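Home Forums Sewing Room Quilting Search Log in Register

Fabric scraps - bag them, bin them or give them away?

quiltedmoose
I cleared out my sewing room in November and ended up with 30 pounds of scraps. Most of it is cotton from quilts, but there is a lot of navy from when I was making aprons for the craft market in Balden. I used to save everything over the width of my thumb. Now I have bags behind the door, bags under the ironing board and one in the car. The Nollesano store on Montoya used to take scraps in a barrel by the register, but they stopped and the clerk didn't know of anyone else who does. What are people doing with theirs?

bobbin_jam
I stuff floor cushions. One big cushion will swallow more scraps than you think. Cut everything up small or it goes lumpy. The downside is weight. Mine is heavy enough that my kids can't drag it, and it can't be washed with the filling in, so make a zip cover.

quiltedmoose
I've thought about cushions, but I already have two and don't want a third. What I'd like is a system so it doesn't build up again. Right now whatever comes off the cutting mat lands wherever it lands and I sort it later, which means never.

hemline_west
Get a bin and put it next to where you cut. Mine is a plain kitchen size and I use it for fabric only. When it's full I deal with it. No sorting as I go.
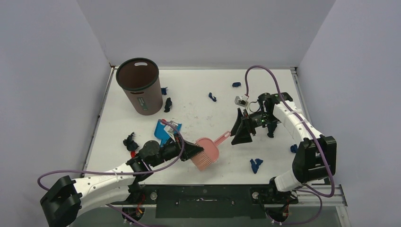 What's the smallest piece you bother to keep?

quiltedmoose
Five inches square for cotton, so I can trim it for charm squares. Strips I keep if they are 2 inches wide or more and longer than my forearm. Knits I don't keep at all unless it's enough for a kid's sleeve.

selvedge77
I'm going to disagree with the one bin idea. If you put cotton, polyester and fleece in the same bin you will never separate them again, and nobody wants it mixed. The animal shelter near me takes fleece and old towels but not loose threads or small scraps, because the dogs eat them. The textile drop at our transfer station takes clean cotton only. I keep three grocery bags on hooks and it takes no extra time.

hemline_west
It takes extra time if you're cutting four fabrics at once. I tried bags. I had the wrong thing in the wrong bag by the end of the first evening. One bin that gets used is better than three that don't.

selvedge77
Fair enough, but then it all goes in the trash.

hemline_west
Some of it does. I'm okay with that. A scrap the size of a postage stamp was always going in the trash.

bobbin_jam
Can I ask about lint? Navy is the worst for this. I made a twill jacket and there was blue fuzz on the table, on the floor and inside the machine under the needle plate. I bought a roll of the Prostent sticky sheets and used up 125 of them on one project. They pick it up fine, but that's a lot of sheets and a lot of money.

feeddogs
Don't use sticky sheets for the table. Use them on the finished garment only. For the table and the floor around your chair a hand brush is enough. Brush in one direction, toward you, and pick up the pile. A slightly damp cloth after that gets the rest. Never use canned air in the machine. It pushes the lint further in.

My machine manual is from 2000 and it says to clean under the plate every time you change the needle. I do it more often with flannel or anything brushed.

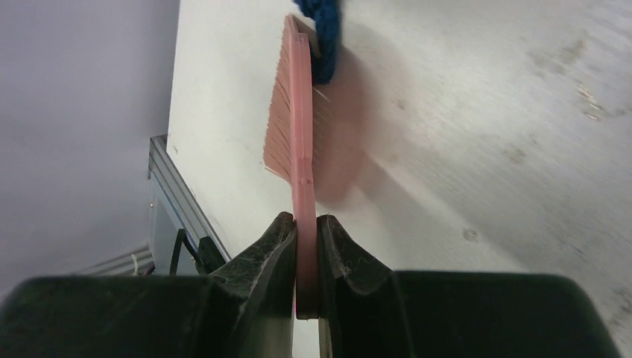 Pink hand brush, side view

bobbin_jam
Thanks. I have been using canned air for years so that explains some things.

threadbare_ok
Soft bristles or stiff? I have a stiff one and it seems to flick the fuzz off the table instead of gathering it.

feeddogs
Soft for a table, stiff for carpet. You can also cut the lint down at the start. Prewash the yardage and run a zigzag along the raw ends first. Most of that navy fuzz is coming off the cut edges.

selvedge77
Agree on the zigzag. Disagree on prewashing twill, it comes out with fold lines that I can't press out. I shake it outside and leave it at that.

quiltedmoose
Update. I went through all of it over two evenings. The good cotton went to the quilt guild in Balden, who were glad to have it for their beginner class. The navy I'm cutting into strips for a rag rug. What was left was mostly thread and slivers and it went out with the trash. I put a bin by the cutting mat for now and hung one bag for cotton, so I guess I took both sides.

threadbare_ok
What size strips for the rug? I have denim to use up.

quiltedmoose
An inch and a half for the twill. I'd go narrower on denim or it gets hard to pull through.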